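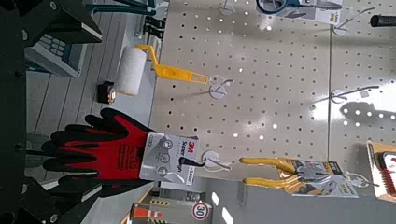

Roller, gloves, pliers. The tool wall at the shop in Zadwood.

1/ Small thread about pegboards, because three people wrote to me after my last post about the hallway cupboard. I am moving all my tools from drawers to the wall, and I went to look at how a shop does it before I buy anything more.

2/ My situation: one flat, one narrow storage room behind the kitchen, 36 inches of free wall between the door and the water heater. Until July everything lived in two deep drawers. If I needed the pliers I had to take out the sandpaper, the tape, the bag with curtain rings, and then put everything back. Mostly I did not put everything back.

3/ First thing I learned from the shop: they leave a lot of board empty. At home my instinct was to fill each hole. I had the hammer touching the saw and the saw touching the brushes, and when I took one thing two others were falling down. In the shop the roller has air on all sides and your hand goes in without thinking.

4/ The paint roller hangs by its yellow handle, and the fluffy cover sticks out to the side. I was keeping mine standing in a bucket, resting on the cover, and of course it became flat on one side and painted in stripes. Now it hangs. I should have done this before the bedroom and not after the bedroom.

5/ Work gloves. The red ones with black coated fingers, 3M, "Super Grip" on the card. They hang from the card, and this is fine for a shop, but at home the card goes in the trash the first day. What do you do then? I use a clothespin on the hook, one pin for the pair. If somebody has a more elegant way please write it to me.

6/ About the holes. Not all boards have the same distance between holes and not all hooks have the same thickness. I bought a pack of Clekby hooks online and they were swinging in my board like a loose tooth. Please take one hook with you to the shop and try it. Or bring a small piece of the board if you have a cut-off.

7/ My board is from Bullix, painted metal, white. I like it, but it shines terribly when the ceiling lamp is on. The boards in the shop do the same, you see big white spots on them. In my small room I changed the lamp to a weaker one at the side and it is more pleasant now.

8/ Somebody asked about the weight. I cannot give a general answer, I am not an engineer. Mine has 15 screws into the wall, and I used plugs for brick because it is a brick wall. My neighbor Manuela Melis has plasterboard and she had to find the wooden studs first. She did it with a magnet, moving it slowly until it caught a screw. It took her one evening and she was very proud.

9/ Also you need space BEHIND the board. I forgot this completely. I put the board flat on the wall, then I tried to put the first hook and it did not enter, because the hook needs room to turn on the back side. I took everything down and put it again with spacers. So if you see extra holes in my wall, now you know the history.
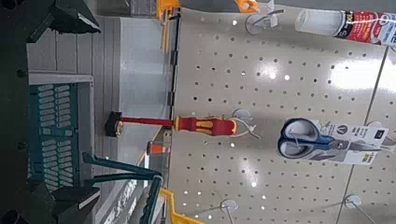
Same wall, the screwdriver part. Red and yellow handle, scissors next to it.

10/ I want to speak about the screwdriver because this is the hook I copied. It is a white wire hook that curves around by the handle. At home I had screwdrivers in a jar, all with the tip down, and all handles looked the same from above. On the wall I see the whole tool, the length and the tip also.

11/ The one in the shop has a long red insulated shaft. I have a similar one from Delić, and I keep it apart from the ordinary ones. It does not open paint cans and it does not clean between tiles. (In my family there was a discussion about this.) For paint cans there is an old ugly one on the lowest hook, everybody may use it.

12/ Insulated tool does not mean you can work with the electricity on. I write this because my cousin thought so. Turn off the breaker first, please, and check.

13/ Scissors. I have four pairs in the house and before I could never find one. Now the rule is that one pair lives on the pegboard with its loops over the hook, and the kitchen pair stays in the kitchen. The blades should not be where a small child can reach. My board starts at the height of my elbow for this reason.

14/ You can see also a tube with a nozzle hanging at the corner there. I tried to hang my tubes too, silicone and wood glue, but after I open them the hanging hole is usually broken or I have cut the wrong end. So opened tubes stand in a tin can on the shelf, and on each one I write the month with a marker. The unopened can hang.

15/ A few hooks in the shop have nothing on them, and I decided to do this too. I left some free at the bottom. When I borrow something or when I buy a new tool, there is already a place. Before, one new tool meant moving everything for the whole afternoon.

16/ Drawing outlines around tools: I know many people do it and it looks very nice in the garage videos. I tried with a pencil for two tools. Then I changed the position after one week. My advice is to live with the arrangement for a month, and then draw if you still want.

17/ What I keep on the board now, from left to right: hammer, small saw, level, roller, pliers, the screwdrivers, scissors, measuring tape, gloves. Things I use once in a year went to a box on top of the cupboard. The drill is also in a box, it was too heavy for my taste and I did not like to see it hanging over the water pipe.

18/ Price, since you will ask. I do not write the currency because I have readers from many places and then they start to convert and argue. The board cost 2000 and the hooks 245 for a mixed bag. The hooks from the first wrong bag I gave to Manuela. They fit hers perfectly.

19/ Still not solved: where to put the sandpaper. Clipped, it curls. In the drawer, it disappears under things. Now it is between two pieces of cardboard with a rubber band and I do not love it. Ideas are welcome.

20/ Next time I will show the shelf with paint cans, but first I have to throw away the ones that became hard. I opened two yesterday and closed them again.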